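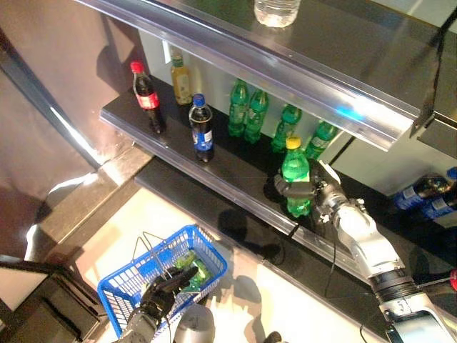

Issue 98

Farkden stores assess robot shelf work

Sheehan, the convenience retailer, has published the first findings from its study of whether two-armed robots can take on routine work in its shops. The study is being carried out with the engineering firm Widar at the retailer's training store in Farkden and covers six tasks, among them picking bottled drinks from a low shelf into a shopping basket, facing up stock and returning misplaced items.

According to the report, the picking of single bottles is the most advanced of the six. Green soda bottles were chosen for the early sessions and are to be followed by glass jars and soft packets. Bottles lying on their sides remain difficult, as do those standing close against the back panel beneath an upper shelf. Floor mopping and the cleaning of spills have been put back to a later stage.

Kevin Coughlan, head of store operations at Sheehan, said the company had set no date for the use of such machines during opening hours. "A member of staff can fill a basket, answer a customer and notice a leaking bottle in the same minute," he said. "We are looking at one part of that work, and at present the machine is slower at it than our people are."

The retailer confirmed that no posts in its shops would be affected by the study. Staff at the Farkden store have been asked to comment on the choice of tasks, and their remarks will be included in the full report.
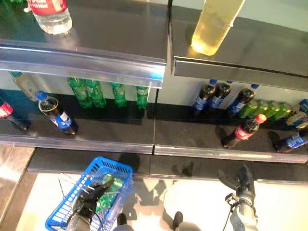 Can a robot restock a drinks aisle without help?
At this stage it cannot. It can handle single bottles under supervision, but a member of staff must still set out the stock and deal with anything that has fallen over.

A second period of work will begin at Sheehan's Gelelbridge branch, where two aisles will be set aside for nine weeks.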